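생활 속 유체 이야기 6주차 강의 노트
따르기, 흘리기, 그리고 주전자 주둥이

지난주 월요일 수업에서 표면장력 하다가 시간이 모자라서 끊었죠. 남은 부분은 이번 노트 맨 뒤에 붙여 놨으니 먼저 그쪽을 훑고 와도 됩니다. 이번 주는 제가 이 과목에서 제일 좋아하는 주제예요. 액체를 한 그릇에서 다른 그릇으로 옮기는 일, 그러니까 그냥 "따르기"입니다. 너무 시시하다고요? 저도 처음엔 그랬는데 여기 붙잡혀서 방학 하나를 통째로 날린 적이 있습니다.

1. 왜 물은 주둥이를 타고 내려오는가

다들 겪어 봤을 거예요. 찻주전자를 살살 기울이면 물이 컵으로 안 가고 주둥이 밑면을 따라 줄줄 흘러서 식탁보를 적시죠. 영어로는 teapot effect라고 하고 우리말로는 그냥 찻주전자 효과라고 부릅니다. 한동안 이걸 표면장력 하나로 설명하려고 했는데 그것만으로는 잘 안 맞아요. 유속이 느릴 때 심하고 빠를 때 사라지는 걸 보면 관성도 들어가야 하고, 주둥이 재질에 따라 달라지는 걸 보면 젖음성(wettability)도 들어가야 합니다.

칠판에 썼던 걸 말로 다시 풀면 이래요. 물줄기가 모서리를 돌아 나갈 때 흐름이 휘죠. 휘어진 흐름에서는 곡률 안쪽, 그러니까 주둥이 쪽 압력이 바깥보다 낮아집니다. 그러면 대기압이 물줄기를 주둥이 쪽으로 눌러 주는 셈이 돼요. 여기에 물이 표면에 달라붙으려는 성질이 더해져서 모서리를 돌아 밑면까지 끌려가는 겁니다. 반대로 유속이 충분히 크면 휘기 전에 관성으로 튀어나가 버리고요.

그래서 "확 따르면 안 흘린다"는 어른들 말씀이 맞긴 맞습니다. 컵이 넘치는 건 별개 문제지만요!

2. 모서리 모양

모서리가 날카로울수록 물줄기가 깨끗하게 떨어집니다. 물이 급하게 꺾여야 밑면으로 갈 수 있는데 그게 어렵거든요. 둥근 모서리는 물 입장에서 미끄럼틀이나 마찬가지예요. 집에 있는 컵 중에 테두리가 두툼하고 둥근 머그로 한번 따라 보세요. 거의 예외 없이 흘립니다.

도자기 브랜드 Claduvberg의 옛날 찻주전자를 수업 시간에 돌려 봤죠. 주둥이 끝 아랫입술이 안으로 살짝 깎여 있었던 것 기억하실 거예요. 손끝으로 만져 보면 따끔할 정도로 각이 서 있는데, 그 작은 모서리 하나가 식탁보를 살립니다. 반면에 같이 돌린 Milley 주전자는 참 예쁘게 생겼는데 끝이 동글동글해서, 앞줄에 앉은 분들은 소매가 젖었을 겁니다(미안합니다).

재질 얘기도 해야죠. 물과 표면이 이루는 접촉각이 크면, 다시 말해 물을 밀어내는 표면이면 덜 흘립니다. 유약을 매끈하게 바른 도자기는 보통 물이 잘 퍼져서 불리한 편이고, 왁스 같은 걸 얇게 입히면 눈에 띄게 좋아져요. 옛날 사람들이 주둥이 밑에 버터를 발랐다는 얘기가 있는데 원리상으로는 말이 됩니다. 차 맛은 책임 못 져요.

3. 기울기와 유량

용기를 기울이면 수면은 계속 수평을 유지하려 하고, 입구 턱보다 높아진 만큼의 물이 넘어갑니다. 둑(weir)을 넘는 흐름이랑 똑같이 생각하면 돼요. 폭이 b인 사각 둑이라면 유량은 턱 위 수위 h의 3/2제곱에 비례합니다.

Q ∝ b · h^(3/2)

여기서 감을 잡아야 할 건 지수예요. h가 두 배가 되면 유량은 두 배가 아니라 2.8배쯤으로 뜁니다. 손목을 아주 조금 더 꺾었을 뿐인데 물이 왈칵 쏟아지는 이유가 이겁니다. 원통형 용기는 입구가 둥그니까 h가 커질수록 물이 넘어가는 폭도 같이 넓어져서, 유량은 이보다 더 급하게 늘어납니다.

그리고 처음 기울일 때와 거의 다 비웠을 때, 같은 각도만큼 손목을 돌려도 나오는 양이 다릅니다. 원통을 눕혀 갈수록 남은 물의 모양이 바뀌니까요. 기말에 이걸 적분으로 시킬까 말까 아직 고민 중입니다. (시킬 것 같아요.) 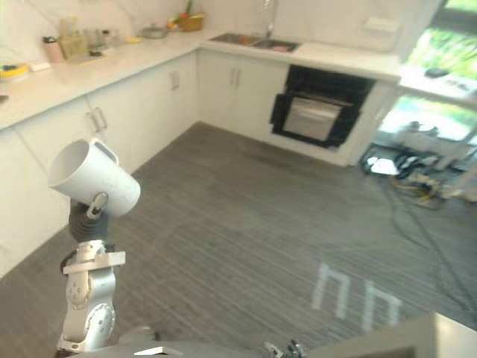
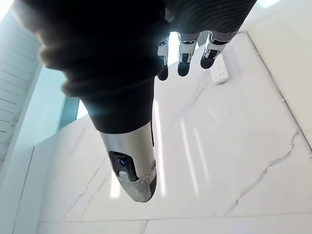
4. 꿀렁거림

입구가 좁은 병을 확 뒤집으면 물이 꿀럭꿀럭 나오죠. 물이 나간 자리를 공기가 채워야 하는데 둘이 같은 문으로 드나들어야 하니 번갈아 가며 통과하는 겁니다. 물이 조금 나가면 안쪽 압력이 떨어지고, 그러면 바깥 공기가 방울로 밀고 들어오고, 그동안 물은 잠깐 멈칫하고요. 이게 반복됩니다.

입구가 넓은 용기는 기울이면 윗부분에 공기 길이 그냥 열려 있어서 이런 일이 거의 없어요. 우유갑은 중간쯤입니다. 따르는 구멍이 아래로 가게 잡지 말고 위쪽으로 가게 잡고 기울여 보세요. 공기 길이 더 오래 열려 있어서 훨씬 얌전하게 나옵니다. 저는 이걸 서른 넘어서 알았는데 그동안 흘린 우유가 아까웠어요.

병을 빙빙 돌려서 소용돌이를 만드는 방법도 있죠. 가운데로 공기 기둥이 생기니까 물은 벽을 타고 나가고 공기는 가운데로 들어오고, 서로 안 부딪칩니다. 다음 시간에 Roltine 생수병으로 직접 해 볼 거니까 갈아입을 양말 하나씩 가져오세요. 진짜로요.

5. 끈적한 것들

지금까지는 물 얘기였고, 꿀이나 시럽으로 가면 사정이 달라집니다. 점성이 지배하면 관성은 거의 힘을 못 쓰고, 흐름이 끊기는 대신 길게 실처럼 늘어지죠. 바닥에 닿은 꿀 줄기가 밧줄처럼 돌돌 감기는 것도 여기서 나오는 현상이에요. 떨어지는 높이를 바꾸면 감기는 속도가 달라지는데, 아침에 토스트 위에서 해 보기 딱 좋은 실험입니다.

케첩은 또 다른 동물이라 다음 주에 따로 합니다. 힘을 줘야 묽어지는 유체라서 가만히 기울이면 꿈쩍도 안 하다가, 툭 치면 한꺼번에 나와요. Wike 케첩 작은 유리병이 교실 냉장고에 있는데 수업용이니까 드시지 마세요.

6. 과제

집에 있는 용기 2개를 고릅니다. 하나는 잘 흘리는 것, 하나는 잘 안 흘리는 것으로요.

같은 양의 물(175 mL로 통일합시다)을 담고 천천히, 그리고 빠르게 각각 따라 봅니다. 흘린 물은 마른 행주로 받아서 무게를 재세요. 주방 저울이면 충분합니다. 행주 무게 먼저 재는 것 잊지 마시고요. 작년에 이걸 빼먹고 "27 g 흘림"이라고 낸 조가 있었는데 행주 무게였습니다.

주둥이나 테두리 단면을 옆에서 보고 손으로 그려 오세요. 그림 실력은 점수에 안 들어갑니다. 모서리가 둥근지 각졌는지만 알아볼 수 있으면 돼요.

결과가 이론이랑 안 맞아도 고치지 말고 그대로 내 주세요. 왜 안 맞는 것 같은지 두세 줄만 적으면 되고, 저는 그쪽을 읽는 게 더 재밌습니다.

지난주 보충: 접촉각

고체 위에 물방울을 올렸을 때 물과 고체가 만나는 지점에서 물 쪽으로 잰 각도입니다. 90도보다 작으면 친수성, 크면 소수성이라고 부르고요. 시험에서 공기 쪽으로 재는 분들이 꼭 나오는데 그러면 결론이 통째로 뒤집혀요. 그림 그릴 때 물방울 안쪽에 먼저 색칠을 해 두면 덜 헷갈립니다. 표면이 거칠면 이 성질이 더 강해지는 쪽으로 가는데(친수성은 더 친수성, 소수성은 더 소수성), 이 부분은 교재 식만 보고 오면 됩니다.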